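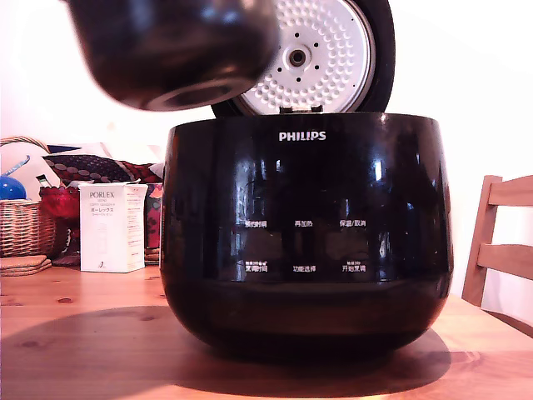 The Crossing at Reldale

The Office of Inland Crossings at Liditz employed two inspectors, and the post of second inspector was held by Zamfira Pîrvu. In April she was directed to attend the ferry at Reldale, to record the traffic over a full working week, and to advise whether the service should continue. A form was supplied for the purpose. It had a column for foot passengers, a column for animals and a column for goods, and a space at the bottom, four lines deep, for remarks.

The ferry crossed the Pevus at a point where the river was wide and slow. Under its licence the boat was required to run 18 times a day in each direction, whether or not any person wished to travel. The licence had been drawn up when there was a brickworks on the far bank. The brickworks had since closed, and the road that served it now ended at a gate.

The inspector was given lodging above the ticket office. The ferryman, whose name was Bright, carried her case up the stairs and showed her how the window was to be propped open. He informed her that supper was at seven and that the previous inspector had not cared for the stairs.

"When was the previous inspector here?" she asked.

He considered the matter. "My father spoke to him," he said.

The record for the first day was soon completed. One woman crossed with a bag and came back without it. The inspector entered her twice under foot passengers, and after some thought entered the bag under goods. Between these journeys the boat went over empty and came back empty, at the times laid down. Bright rang a hand bell before each departure and waited for the period stated in the licence. He then cast off.

On Tuesday it rained, and no one crossed. The inspector sat in the ticket office with the form before her and wrote a nought in every space provided. In the afternoon she put on her coat and went down to the landing.

"You need not go each time on my account," she said. "I am permitted to record that the service was available."

"It is available because I go," said Bright.

She went over with him. The cable ran dripping through its wheels, and the far bank came slowly nearer, with its gate and its length of unused road. At the far landing he rang the bell again. The inspector observed that he looked up the road for the whole of the waiting period, as a person looks who has been told to expect somebody. She looked up the road also. They returned at the proper time.

That evening, after supper, she asked to see the old traffic books. Bright brought them from the cupboard under the stairs and wiped each one with his sleeve before putting it on the table.

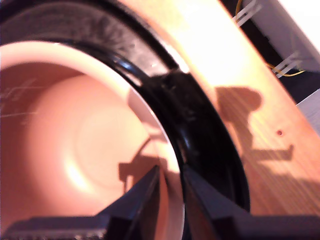 A cooking pot and its black housing, seen from above.

The books had been kept in several hands. The earliest was upright and careful, and recorded carts by the name of the driver. A later hand had been less patient and used initials. The last was Bright's own. Where there had been no passengers he had not written a nought. He had written the state of the river: high, or low and clear, or ice at the edges. In some places he had written only that he had gone over.

The inspector read until the lamp needed attention. Towards the back of one book she found an entry in the second hand, made on a winter night at an hour when the boat was not required to run. It said that a light had been seen on the far bank and that the boat had been taken over to it. There was no further entry for that night. The next morning's began with carts.

"Who was it?" she asked.

"He never said," Bright replied. "He told us there had been a light, and he had gone. My mother thought it might have been a lantern left on the gate."

"And did anybody come back with him?"

Bright put the book with the others and squared the edges of the pile. "I came to live here that winter," he said. "I was very small. I have always supposed that I came by the road on this side."

The inspector did not put a further question. It was not a matter on which the Office required information.

The remaining days were dry. The woman with the bag crossed again. A boy took a goat over and was undecided, on his return, as to whether he should pay for it a second time; the inspector ruled that the goat was covered by the first fare, and initialled the ruling. At the close of the week she added her columns. The total of foot passengers was 24. She checked the sum and found it correct, and then considered that she had herself crossed on each of the dry days, and had been counted.

The regulations were silent on whether an inspector was a passenger. She allowed the figure to stand.

There remained the space for remarks. She had intended to write that the traffic did not support the service, and she had the sentence ready, having used it at other crossings. She sat for some time with the window propped open. Below her the bell was rung for the last boat, and she heard the waiting period pass, and then the cable taking the strain.

She wrote that the river was low and clear. She wrote that the licence called for departures in the day only, and that in her opinion some provision ought to be made for the night. She signed the form, took up her coat, and went down to ask whether there was a lamp that could be seen from the other side.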